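How worried should I be about living inside an old caldera?

Posted October 22, 2023 by Cultum

We are looking at a house near Clarnska, and the seller's paperwork says the whole valley sits inside a caldera. The last eruption on the county hazard sheet is listed as "prehistoric" with no date. There are hot springs up the road and small earthquakes that people in town don't seem to notice. Does a place like this get any warning before something happens? And does regular homeowners insurance cover ash? We would have to decide by November.

Werasia
12 replies on this board

Big calderas usually give signs before they erupt. Magma moving up causes swarms of earthquakes, the ground swells, and the gas coming out of vents changes. How long that lasts is different from one volcano to the next, so I wouldn't count on a set number of weeks. Small quakes by themselves are normal in a hot spring area.

Ask the county which agency watches the valley and whether there are seismometers close by. I would worry more about a larger earthquake than an eruption. Strap the water heater and look at the chimney.

On insurance, many policies cover damage from an eruption but leave out earthquake and ground movement, even if the volcano caused it. Get the answer in writing. Mine has a $1000 deductible and a separate $500 limit on ash cleanup outside the house. The earthquake policy was quoted at $2495 a year, and I took it.

Naciri
New member

Lived in a valley like that for almost 24 years and never had to leave. Hot springs are nice. Get N95 masks, plastic sheeting and tape for the vents, and keep food and water in the house. Don't run the car in ash, it clogs the air filter. Wet ash is heavy, so check what load the roof is built for.

I wouldn't build on the river side, mudflows go that way.

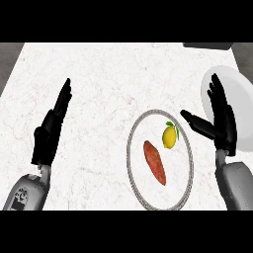 Food items on a white tabletop, simulated view

Cultum
Original poster

Thanks both. The house is on the river side, so I will ask the county for the mudflow map before we make an offer. The agent didn't know if there was one.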